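Giving up the second monitor

27 Jul 2020

I took the second monitor off my desk in April and I have not put it back. A couple of people asked me to write down how that went, so these are my notes.

For years I had 2 screens side by side. The left one held whatever I was working on and the right one held mail, chat, music and a page of notes. When I started working from the spare bedroom, the desk there was too narrow for both. I tried an arm that clamps to the back edge, but the desk has a lip underneath and the clamp would not close on it. I sent the arm back and put the older monitor in the closet.

The first week was annoying. I kept moving the mouse off the right side of the screen and waiting for it to show up somewhere. Copying figures from a PDF into a spreadsheet took longer, and it still does. I now print the PDF if it is more than a page or so.

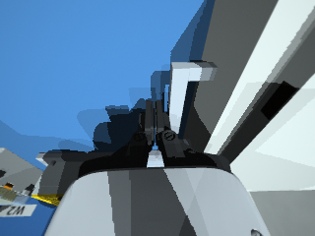
Mail got better right away. With no place for it to sit open, I closed it, and now I look at it when I start, after lunch and before I stop. My inbox had 1774 unread messages in April. Most were newsletters and automatic notices. I spent an evening unsubscribing and got it down to roughly 200, and those are real messages that I have been working through a few at a time.

Virtual desktops helped less than I expected. Cheng-en Tang at work uses six of them and flips between them without looking at his keyboard. I tried four and kept losing windows. Two is fine: one for work, one for everything else.

Text size was the other thing. I had been leaning in to read the far screen, and my neck was stiff most afternoons. The one I kept is straight in front of me, raised on a drawer unit from the Koskela set we had in the hallway. I set the text a step larger. My neck is better, although I also changed chairs in May, so I can't say which one did it.

I would still want two screens for taxes. I did ours on one this year and had to keep a legal pad next to me with the numbers from each form. Next year I may bring the old monitor out for the weekend and set it on the dining table.

The closet monitor is a Filby, if anyone local wants to borrow it before then. The power cord is the short one.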